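## 4. Sorting at the table

Section 3 covered setting up the bins. If you skipped it, go back and at least read the note on fold lines, or the walls will sag the first time a full bottle goes in.

The Flulach home sorting kit is sold as a way to make recycling "effortless." We have our doubts about that word, and the original leaflet that came in the box didn't help. This guide replaces the leaflet. It assumes a table, a row of open bins along one edge, and a mixed pile of cans, bottles and film.

### 4.1 Laying out the pile

1. Clear the table and wipe it.
2. Stand the bins in a row along the edge nearest you, open side up. Fabric bins should have the base panel pressed flat.
3. Tip the pile out gently and spread it until nothing is stacked. Glass goes down first, by hand, on its side.
4. Leave a hand's width between glass and the rim of the nearest bin. 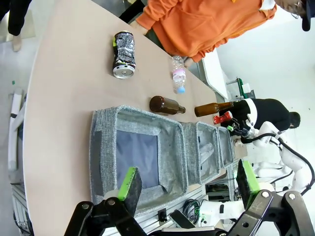

*Photo: Kaushik product support, revised Mar 5, 2024*

Crushed cans are fine to leave crushed. The leaflet told people to straighten them out so the label could be read, and we can't find a good reason for it. A can is a can. Some collection services do ask for uncrushed cans, so check yours before you flatten a month's worth.

> **Caution:** Glass bottles roll. On a table with a curved edge they roll in directions you won't expect. Never sort glass on a surface that slopes, and keep children's feet out from under the table.

### 4.2 Choosing a bin for each material

The kit includes a sheet of stickers. We suggest you don't use them until you have sorted a few loads, as they leave a residue on plastic and fall off fabric. Masking tape works as well and costs less.

1. Give metal its own bin.
2. Give clear film and wrap its own bin, even if you think you won't have much. It catches on everything else.
3. Put plastic bottles together. Caps on or off is a local question; the leaflet says "always off," which is wrong in plenty of places.
4. Put glass in last, one piece at a time, lowered by the neck. Do not drop it.

**Note:** Brown bottles cause more mistakes than anything else in the pile. Brown plastic and brown glass look alike from across a table, and a label won't settle it. Pick the bottle up. Weight will tell you before your eyes do.

If you bought the Zosover divider set, you can split one bin in two. We've tried it. The divider leans, film creeps underneath, and you end up sorting the same bin twice. A second bin is the better buy.

### 4.3 Working through the pile

Start with whatever is closest to the bins and work outward. Reaching over loose bottles to get to a far can is how things end up on the floor.

1. Pick up one item.
2. Check that it's empty. Anything with liquid in it goes to the sink.
3. Place it in its bin. Long items should lie flat on the bottom where possible.
4. Go on to the next item.

Two people can sort at the same table, but agree beforehand who is on which side. 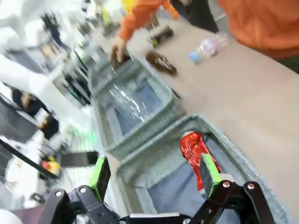
Film deserves some extra patience. It springs back open after you crumple it, and a single sheet can make a bin look full when there's next to nothing in it. Press it down with your palm before deciding the bin needs emptying. If it keeps escaping, a heavier piece of the same material on top will hold it.

Rigid bins with textured rims can be set right up against each other so nothing slips down between them. Fabric bins bow outward as they fill and need a little slack.

### 4.4 Limits and claims

The box says each bin holds "up to 300 cans." We did not get anywhere near that, crushed or otherwise. Treat it as advertising. The leaflet also promises 2000 uses before wear shows, and gives no hint of who counted.

Jastotine liners are listed as compatible. They fit the large bin and bunch up in the smaller ones. You don't need a liner for dry metal or film.

> **Caution:** Don't lift a fabric bin of glass by one side. Use both hands, under the base.

### 4.5 Before you put the bins away

- Empty everything, then check the corners for caps and pull tabs.
- Wipe rigid bins with warm water and dish soap.
- Spot-clean fabric bins only. The washing symbol on early tags, sold before August, was a misprint.
- Let them dry open. Folding a damp bin leaves a smell we haven't been able to get out.

Replacement base panels are covered in section 6.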